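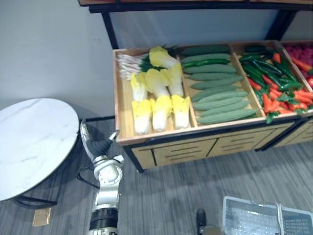 Home | Forums | Beans, Grains & Pulses | Search | Log in

5 min read

Pinto beans still hard after a full afternoon of simmering

rhutapea
July 24, 2018

I have a pot of pintos that will not soften and I want to work out which variable is responsible before I cook the rest of the bag.

Method: beans sorted, rinsed, soaked overnight in salted water, drained, rinsed again, then simmered in fresh tap water with half an onion, a bay leaf and a spoonful of lard. Soak brine was 49 grams of salt in a little over two and a half quarts of water, weighed on a Sondon scale, so 2 percent. The beans swelled normally. A few floated and I threw those out.

After a whole afternoon the skins are intact and the centers are chalky. Some are nearly done, most are not. The liquid is thin and has no body to it.

Facts that may matter:

The beans are Bouazza brand, bought in bulk and kept in the garage. I moved in September and they came along with me, so they are at least that old.

New house is on a well. The old one was on city water and I had no trouble there with the same brand.

The new place is at 3,128 feet. The old one was close to sea level.

My own suspicion is the salt. My mother never salted beans before they were tender and she would say this is what I deserve.

Rohani

tkim_stovetop

The salt is the least likely item on your list. Sodium in the soak swaps out some of the calcium and magnesium in the skins, and the skins cook up softer for it. At the strength you used I would expect fewer split skins and a slightly shorter cook. The old rule against salting early probably survives because tough beans were blamed on whatever the cook did last.

Altitude slows things down but not to this degree. Your water boils a few degrees Fahrenheit lower than it did at the old house. That adds time to the pot. It does not give you chalky centers after a full afternoon.

That leaves the water and the age. Do you have a hardness number for the well?

Tài

rhutapea

No number. There is white scale on the kettle and the showerhead, and soap does not lather well. No softener installed.

lodera

Then it is the water, and you can stop there. Hard water carries calcium, calcium binds with the pectin that holds the bean together, and the pectin will not dissolve. I cooked on a well for years and beans were hopeless until I started buying jugs of distilled for the pot.

Soak in tap if you want to save money, cook in distilled. A pinch of baking soda does the same job more cheaply, but go light because it turns the broth soapy.

Lilian

ddauda

I disagree with stopping there. A bag kept in a garage is a bigger problem than the well.

There is a known storage defect, usually called hard-to-cook. Beans held warm and humid for months change inside the seed, and past a certain point they take up water normally and still will not soften. Rohani says hers swelled normally. People expect old beans to refuse the soak and take a good soak as proof that the beans are fine. Those are two separate faults. A bean with a sealed coat stays small and wrinkled in the bowl. A hard-to-cook bean plumps up and then sits in the pot all day.

Distilled water will help a little. It will not bring back beans that spent a hot season in a garage.

Danjuma

lodera

She had no trouble with the same brand on city water.

ddauda

Same brand, earlier bag, or the same bag when it was fresher. The move changed the water, the altitude and the storage together. You can't pick one of them out from that. 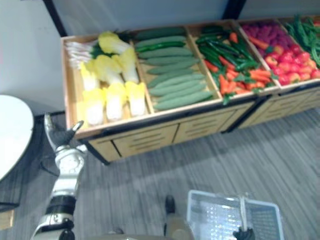 What separates them is a side-by-side. Take a handful from the garage bag and a handful from a newly bought bag, and soak both the same way. Split each batch in two and cook half in well water and half in distilled, in four small saucepans with lids, all on the same low simmer. Leave out the onion, the bay and the lard. If both distilled pans soften and both well pans do not, Lilian is right and I will say so. If the garage beans are hard in both waters, the bag goes to the compost.

If you don't have four burners, run the two garage pans first. Those are the ones that decide whether you keep the bag.

izzati_h

Small point on the test. Keep the water level over the beans the same in each pan and top up with boiling water of the same type. If you top up the distilled pans from the kettle on the well you have spoiled the comparison. Hard water also gets more concentrated as it boils down, so a pot with the lid off is worse than one with the lid on.

Also, was there anything acidic in the original pot? Tomato, vinegar, a ham hock that had been in a vinegar cure, molasses? Acid holds beans firm and molasses brings calcium with it as well.

Izzati

rhutapea

Nothing acidic. Onion, bay, lard, water, as listed.

I can do the four pans. I have to buy a fresh bag first. The Prevby co-op sells pintos from an open bin but I have no idea how fast they turn over.

tkim_stovetop

Open bins tell you nothing about age. Buy a sealed bag with a packing date if you can find one. Some brands print a best-by only, which is less useful, but take the latest one on the shelf.

To rescue the pot you already have, a pressure cooker will probably finish it. The higher temperature makes up for your altitude and for a good part of the age problem. I use a Kostport, an old stovetop one, and I would give half-cooked pintos around 30 minutes at high pressure and let it come down by itself. Stay under the fill line in your manual for beans, and leave the lard in, as it keeps the foam down.

lodera

That is a long time for beans that are already part cooked. With mine they would be paste.

tkim_stovetop

With normal beans, yes. These have had an afternoon and are still chalky. Paste is a fine result here, she can refry them.

izzati_h

I'd go shorter and check. You can always bring it back to pressure.

On the baking soda, I would treat it as a separate experiment. It raises the pH and the pectin lets go faster, so it will mask both of the faults you are trying to tell apart. Useful for dinner, no use for the test.

rhutapea

Results.

Rescue pot first. I borrowed a pressure cooker from my sister-in-law, split the difference on time, and let it come down slowly. Beans were soft enough to mash. Skins stayed leathery and I picked a lot of them out. Flavor was flat until I salted again. They were refried and eaten.

Four pans, same soak, same simmer, lids on, topped up with matching water.

Fresh beans, distilled: tender first, by a clear margin. Good broth.

Fresh beans, well water: tender eventually. Skins a little tough, broth thin.

Garage beans, distilled: softened on the outside, grainy in the middle. Edible in a soup if you were not particular.

Garage beans, well water: same as the original pot. Not edible.

So both.

ddauda

Mostly storage. The fresh beans got there in the well water, the garage beans did not get there in distilled.

lodera

Mostly storage for that bag. For every other bag she buys it is going to be the water. I would still keep the jugs.

tkim_stovetop

Either way the salt is cleared, it was the same in all four. I would keep the brine as it is and rinse after soaking.

Rohani, have the well tested for hardness anyway. If it is as high as the kettle suggests you will see it in other things. Chickpeas will be slow as well.

izzati_h

If you do put in a softener, a softened tap is fine for the soak. For cooking, taste the water first. The sodium it adds is usually small next to what you put in a pot of beans, but I would rather know before seasoning.

rhutapea

Mother has been informed about the salt. She does not accept the result.

The rest of the garage bag is out. New beans are in a sealed jar in the hall closet with the month of purchase on a piece of tape. I sent off a water sample and will post the hardness number when I have it. Does anyone know if lentils are affected to the same degree? I have two bags that were on the same garage shelf.

ddauda

Less, in my experience. They are small and thin and they cook through before it matters much. Boil a spoonful plain and see. Red split ones have no skin at all and I would not worry about those.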